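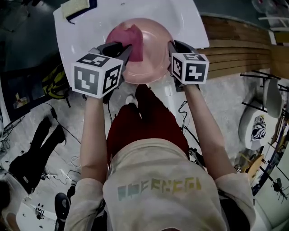 Chapitre 7
Compter les voix, et ce qu'on en fait ensuite

Je vous préviens, c'est mon chapitre préféré, et j'aurai sans doute du mal à rester bref. Dans le précédent, on a vu qui peut voter et comment on s'inscrit. On passe maintenant de l'autre côté de l'urne : les bulletins sont sur la table, il est un peu plus de dix-huit heures, et il faut transformer ce tas de papier en conseil municipal.

J'ai longtemps commencé ce cours par les grandes élections nationales. Mauvaise idée ! Les chiffres sont énormes et on perd le fil au bout de dix minutes. Je préfère donc vous emmener à Prevanville, une commune qui nous suivra jusqu'à la fin du chapitre (et qu'on retrouvera au chapitre 9 avec sa voisine, Vernham, pour parler d'intercommunalité).

À Prevanville, on vote au mois d'avril pour une municipale partielle. Il y a 1 396 inscrits sur les listes électorales et 3 listes de candidats, que j'appellerai A, B et C pour ne fâcher personne. Le soir du premier tour, on compte 446 votants. Prenez votre calculatrice : la participation n'atteint pas 32 %. On peut le regretter, et moi je le regrette, mais l'élection est parfaitement valable. Dans ce type de scrutin, la loi ne fixe aucun seuil de participation.

Première difficulté, et là je vois chaque année les mêmes copies se tromper : votants et suffrages exprimés, ce n'est pas la même chose. Parmi les enveloppes de Prevanville, 40 sont blanches ou nulles. Un bulletin déchiré, un nom rayé, une enveloppe vide, tout cela est mis à part, décompté et annexé au procès-verbal, mais n'entre pas dans les suffrages exprimés. Il nous en reste donc 406. C'est sur ce nombre-là qu'on va travailler, et sur lui seul.
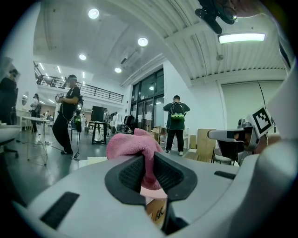
Fig. 7.1. Serviette rose serrée entre les mors d'une pince.

Voici les résultats du premier tour :

Liste A : 190 voix
Liste B : 131 voix
Liste C : 85 voix

La majorité absolue est à 204 voix (la moitié de 406, plus une). La liste A arrive largement en tête, elle a peut-être déjà débouché quelque chose, et pourtant rien n'est joué : il faut un second tour. Les trois listes dépassent 10 % des suffrages exprimés et peuvent toutes se maintenir. Elles peuvent aussi fusionner, et c'est ici que l'arithmétique devient de la politique. Additionnez B et C, regardez le total, et vous comprendrez pourquoi les téléphones sonnent tard ce soir-là.

Attention quand même : additionner des voix sur une feuille, c'est facile, mais les électeurs de C n'ont rien signé du tout ! Certains suivront, d'autres resteront chez eux, d'autres encore iront voter A. Gardez cette réserve en tête quand on abordera les reports de voix.

Avant de lire la suite, essayez ceci au brouillon :

1. Calculez le pourcentage de chaque liste par rapport aux suffrages exprimés, puis par rapport aux inscrits. Quel écart vous frappe le plus ?
2. Combien de voix fallait-il au minimum pour se maintenir au second tour ?
3. Rédigez en cinq lignes le communiqué de la liste C le lendemain du premier tour.

7.1 La prime majoritaire

Prevanville compte plus de 1 000 habitants, on y applique donc le scrutin de liste, avec une prime pour la liste gagnante. Elle reçoit d'abord la moitié des sièges, arrondie si nécessaire, et le reste se partage à la proportionnelle entre toutes les listes ayant obtenu au moins 5 % des suffrages exprimés, la gagnante comprise.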